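A gaveta dos panos

Há em todas as casas portuguesas uma gaveta que não fecha. Na minha é a segunda a contar de cima, à esquerda do fogão, e não fecha por causa dos panos. Tem panos da loiça, panos do pó, panos que foram toalhas, uma fralda de pano cujo bebé já vota e um rectângulo de linho com a inscrição «Recordação das Termas» que está proibido de tocar em qualquer superfície molhada.

A minha mãe governava os panos como quem governa um pequeno principado. O pano dos copos não limpava pratos. O pano dos pratos podia, em caso de força maior, secar um tacho, mas ficava diminuído aos olhos de toda a gente. Abaixo deste vinha o pano da bancada, depois o do fogão, e no fundo da escala, pendurado num prego atrás da porta da marquise, o pano do chão, que tinha começado a vida como camisola interior do meu pai. A despromoção era lenta e sem recurso. Nunca vi um pano subir.

Lembrei-me disto em Junho, quando a loja Estrella, aqui na rua, pôs na montra um cartaz a anunciar a «semana da limpeza inteligente». Entrei para comprar uma lâmpada. Saí sem a lâmpada e com um conjunto de panos Bumora, de cores diferentes, acompanhado de um folheto dobrado em harmónio que atribuía a cada cor a sua divisão da casa. O azul é para os vidros, o verde para a cozinha, o amarelo para o pó e o cor-de-rosa para aquilo a que o folheto chama, com pudor, «zonas sanitárias». A minha mãe, que fazia o mesmo com trapos brancos e de memória, teria lido aquilo de sobrolho levantado.

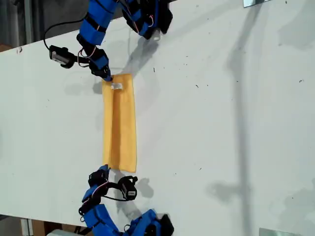
O problema de qualquer sistema é que precisa de súbditos. Cá em casa somos cinco, contando com o cão, e o cão é o único que respeita as cores, por não as usar. Ao terceiro dia encontrei o pano dos vidros a absorver azeite. Ao quarto, o pano da cozinha estava no carro. Convoquei uma reunião, li o folheto em voz alta e fui ouvido com a atenção que se dá às instruções de segurança num avião: toda a gente a olhar em frente e a pensar no almoço.

Entretanto, a máquina de lavar tratou de abolir o que restava da hierarquia. Lava-se tudo junto, a quente, contra as recomendações expressas da etiqueta, que pede água morna, nada de amaciador e, se bem percebi os símbolos, uma certa compostura. Quem é que lê as etiquetas dos panos do pó? Eu, agora. Li a de um pano de loiça marca Plirkia e fiquei a saber que não deve ser limpo a seco. Passei o resto da tarde a imaginar a pessoa que o levou à lavandaria e esperou pelo talão.

Fiz também o que os maníacos fazem, que é procurar companhia. Existe um fórum inteiro dedicado ao assunto, alojado num sítio estrangeiro chamado Jistorcombe, com 403 mensagens numa única discussão sobre amaciador. Li mais do que devia. Há os que secam ao sol e os que secam à sombra, e não se falam. Há uma facção que passa os panos a ferro. Há quem garanta que um bom pano dura 52 lavagens, e logo a seguir quem pergunte, sem ironia visível, como é que se apontam as lavagens, e receba em resposta uma folha de cálculo.
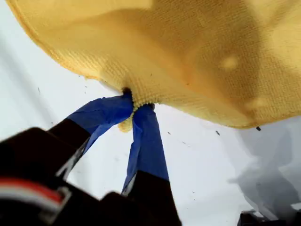
A microfibra, convém dizê-lo, é a grande novidade desta história, e chegou sem pedir licença. O algodão da minha infância empurrava o pó de um lado para o outro e ficávamos todos convencidos. Quando se vê um pano destes de perto e com luz, daqueles amarelo-mostarda, repara-se nas filas de argolinhas miúdas, muito regulares, uma espécie de camisola tricotada para gente minúscula. É nelas que se agarra o pó, e também a pele de quem tem as mãos secas, sensação que ainda não encontrei descrita em folheto nenhum. Perguntei na loja se havia remédio. Venderam-me um creme.

Não quero parecer ingrato. Os móveis da sala brilham, o espelho da entrada devolve-me uma cara com mais pormenor do que eu pedia, e as visitas já comentaram, embora o comentário tenha sido «andaste a limpar?», no tom em que se pergunta se alguém está doente. Gastei 21 euros, incluindo o creme. Continuo sem a lâmpada, de modo que ao fundo do corredor há uma estante impecável que só se vê de dia.

A gaveta continua a não fechar. Tentei abrir espaço e cheguei a encher um saco, que esteve uma semana à porta de casa e de onde os panos foram saindo, um a um, por boas razões. Um era ideal para a bicicleta. Outro dava para embrulhar as facas do piquenique. A fralda voltou sozinha, ou pelo menos não houve quem confessasse. O linho das termas nem chegou a entrar no saco, e no domingo, com visitas à mesa e um copo de tinto entornado, ainda houve quem estendesse a mão para ele. Gritei. Limpámos o vinho com o pano dos vidros.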